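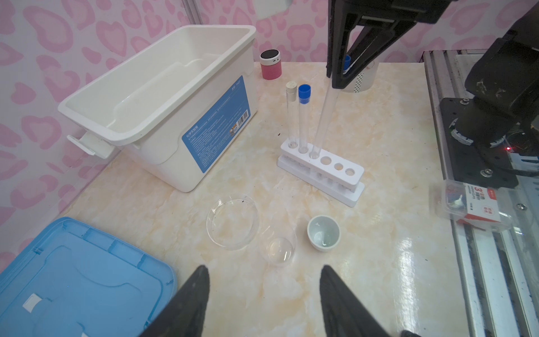 Wednesday, April 15, 2020

I finished the third volume of Kanar last night. It picks up right where the second one left off, with Thibodeaux locked in the harbor office and the mayor's people going through her desk. She is a customs clerk, and she is still the best thing in the series. She reads the shipping ledgers, she finds the missing crates, and then she has to decide who to tell.

Umesh Bhatt is writing again and the plotting is tight. The first 2 chapters are mostly talk, but it's good talk, and the argument on the ferry sets up nearly everything that comes later. I had to go back and reread it once I got to the fire.

Csenge Gulyás has taken over the art. Her Wavville is grayer and more crowded than before — lots of wires and laundry — and it took me a while to get used to her faces. Her night scenes are great. The chase across the fish market runs nine pages with no dialogue and I never lost track of who was where.

My one complaint is Wudari. He was a real threat in volume two and he spends most of this one giving orders over the phone. I also saw the brother's return coming a long way off.

The book is 170 pages, including a short sketch section at the back. Volume four is due in June. I'm going to reread the first one before then, mainly for the lighthouse chapter.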